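Broltik hand gripper kit

The Broltik is a hand-held gripper kit sold by Priveck for recording manual tasks that are later used to train robot arms. It comes as a pair, one unit per hand, with a camera on each. Reviewers mostly class it as a mid-range kit. Not to be confused with the Broltik bench arm, a seperate product, discontinued.

Background

First shown in December by Priveck, then a two-room workshop in Rainer. Early units had bare plastic fingers and dropped small parts alot. Nazanin Tabrizi, who ran the redesign, added finger pads and moved the trigger. Current version dates from 11/03/2021.

Contents

Two grippers, 2 cables, a charging dock, spare pads, hex key. Recording software (Clornomov) is a separate license, paid yearly. The manual is short and skips calibration almost entirely.

Use

Small-object work is the usual test for a kit like this. Thin, light or flexible pieces, household tables, busy patterned surfaces. Jewelry is common. Beads roll, strands twist, rings are hard to close on without tipping them. A pearl necklace on a printed cartoon surface, two grippers at work:
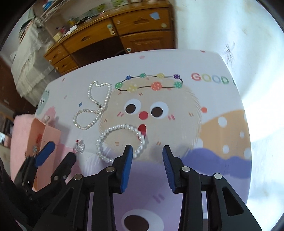
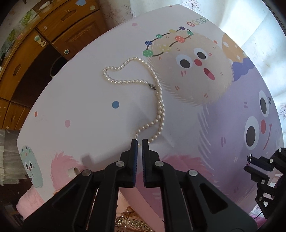 What is the maximum recording time on one charge?

80 minutes with both units running. The dock refills them overnight, and recording while plugged in is allowed but the cable gets in the way of wrist turns.

Variants

Standard and Long. Long has a deeper reach for shelves and bins, same trigger, same software. Pads are not interchangable between the two, a frequent complaint. A left-handed trigger was promised and is still listed as pending.

Pricing and service

Sold direct only. Rental is possible with a minimum of 5 days. Replacement pads ship in packs of 200, more than most small labs will ever use, and Priveck does not split packs. Repairs go back to Rainer, buyer pays postage one way.

Reception

Mixed to good. Praise for weight and for the trigger feel, which stays light over long sessions. Criticism aimed at the software: slow export, clumsy file naming, no undo on trimming. Several reviewers also found the dock contacts fussy and recommend wiping them before each charge.

See also

Clornomov (software)
Broltik bench arm
Teleoperation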